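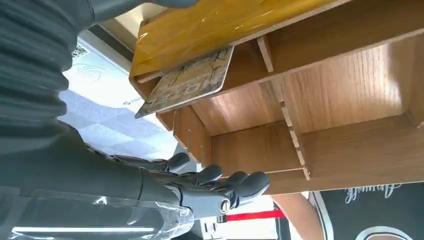 Department of Government and Civic Studies, Rarnberg College

State Legislatures, notes for unit 4: How district lines get drawn

Okay, this is the unit I look forward to all term, so bear with me if the notes run long in places!

Start with the basic rule. Districts in the same chamber need to hold close to the same number of people, and people move, so after each census the lines get redrawn. Who does the redrawing depends on the state. In a lot of places it's the legislature itself (yes, members drawing their own districts), and in others it's a commission.

For practice we'll use my made-to-order state of Eltolov, which has 77 house seats. Last round the Koller Party won 53 percent of the statewide vote. Before class, sketch two maps on the grid sheet: one where Koller gets a big majority of seats, and one where it loses the chamber. Both can be done with equal populations, and I want you to feel how easy it is.

Words to know:

Packing: cramming one side's voters into a few districts they win by a mile.
Cracking: spreading them thin so they lose a lot of close ones.
Community of interest: a group with shared concerns that might want to stay together. Mimarero County is our test case (farm towns on one side, the port on the other, and they don't agree on much).

Read page 366 in the course pack, plus the two court summaries after it. I'm happy to look at rough maps in office hours. Bring a pencil, you'll be erasing a lot.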